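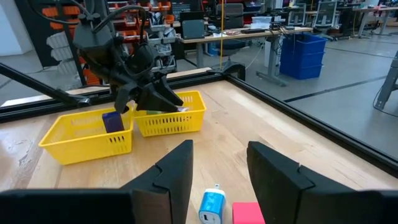 Plulix two-arm table, seen from one wrist. Other arm over the baskets.

Plulix Bench Frame Kit, two-arm version
In stock, ships from the Skundwood shared workshop. June batch.

Frame kit for putting two small robot arms on one table. Facing each other, one each side, reaching in over the middle. We build these on the same floor where we use them, so what you get is what we run, minus the mess.

What you get
Black aluminum extrusion rails, cut and deburred
Corner brackets
Legs and diagonal struts
Two arm mounting plates, Segura pattern
Bolts, T-nuts, spare T-nuts (you will drop some)
Hex keys, 2 sizes
Printed build sheet

What you don't get
Arms. Grippers. Wood top. Computer. Please read this twice, we get emails.

Price
800 for the frame kit. Plates alone, ask. No discount for leaving out the legs, sorry, they get cut with everything else.

The top
Supply your own. We use butcher block and like it. Heavy, doesn't hum when an arm stops hard, takes scuffs without looking too sad. Cheap shelf board works for a while and then sags at the middle, and then your pick heights are all wrong and you spend an evening blaming the software. Measure the opening after the frame is bolted up and not before. Cut the wood to that. Leave a bit of slack for humid weather.

Rails sit a little proud of the wood. On purpose. Small parts roll. The rail stops most of them.

Arms that fit
Plates are drilled for the Segura bolt pattern. If your arm has a different base, print an adapter or drill your own, the plate is soft enough for a hand drill and some patience. Take the burrs off or the arm rocks. We've also had a clamp-on base straight on the rail. Fine for light stuff. Creeps if you move fast, check it every session.

Both arms need the middle of the table. That's the whole point and also the trouble. Set them up so each one reaches just past center and no more, at first. Open up the limits later once you trust your homing. Run slow. Then run slow again with parts in.

What to practice on
Small colored blocks and cubes, couple of plastic baskets. Basket to table, table to basket, then hand over from one gripper to the other. Baskets with slotted sides are nicer than solid ones. Shallow ones to start. Deep bins look easy until a wrist has to go down inside one and the motor housing hits the rim.

Tape the basket corners down for the first runs. Take the tape off when you want it harder.

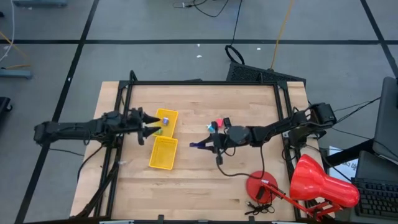

One buyer wrote in after his first weekend with it: frame went together fine, but I mounted both plates dead opposite and the wrists kept wanting the same spot, so is it OK to stagger them? Yes. Stagger them. Slide one plate along the rail a hand's width and re-home. The build sheet shows them opposite becuase it makes a neater drawing. We'll fix the sheet in the next print.

Same buyer wanted to know if the frame can go on an existing desk with the legs left off. It can. Bolt it through, don't rely on weight. Two arms swinging the same way at the same time will walk a light desk across a room. Slowly, but it goes.

Build time
3 hours, one person, tools laid out. Add more if you square it properly, and you should. Measure corner to corner both ways, nudge, measure again. Only then tighten. If it's out of square the arms still work but your left and right calibration will never agree and you'll chase it forever.

Order of work
Legs and struts first, finger tight
Bottom rails
Top rails, still finger tight
Square it
Tighten all
Drop in wood
Plates
Arms last, power off

Cables
The bit most people rush. Leave enough slack at the wrist for the full turn, then a bit more. Loops that hang low will catch a block, or a basket, or the other arm. Strap along the links every place there's a flat. Keep the base cables heading out the side where your computer is, and don't run them over the top of the wood if you can go behind the rail. We don't always manage it ourselves.

Power supplies go under the table. Off the floor if there's a vacuum in your life. E-stop where your left hand is when you're sitting at the keyboard. Test it before anything else.

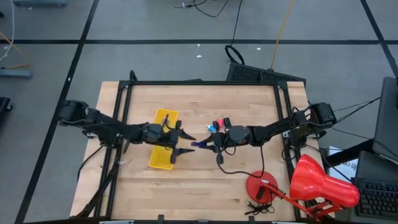
Vinden controller board: sold seperately, 17 channel version is out of stock until the next run. The older board does both arms fine as long as you don't hang extras off it. If you already have a board that talks to your motors, keep it. The frame doesn't care.

Lighting
Overhead shop light gives hard shadows under the grippers. A plain desk lamp at one corner helps. Keep the head out past the reach of the arm, and don't move it in the middle of a set of runs or the camera sees a different table.

Cameras
No camera mount in the kit. The rails take any T-nut bracket, so put one where you like. High and off to a side has worked for us, plus one on the wrist if you have the cable room.

Floor
Carpet tile is OK. Put a scrap of ply under each leg if it's the squishy kind. Tape lines around the table are worth doing in a shared space, people do lean in.

Shipping
Flat, two boxes. Second box is the long one, get help on stairs. 20 kits in this batch, next one when the extrusion comes in, can't promise a date. Pickup at Skundwood is free, bring a car with seats that fold.

Returns
Unused, yes. Drilled plates, no. Missing bolts, email us, we'll just post them.

Spares
Corner brackets, T-nut bag, plates, feet. All on the Plulix parts page. Feet are the thing that goes first.

Questions: use the form, put "frame" in the subject or it lands with the Vinden stuff and sits there. Answers usually go out in the evening, after 6.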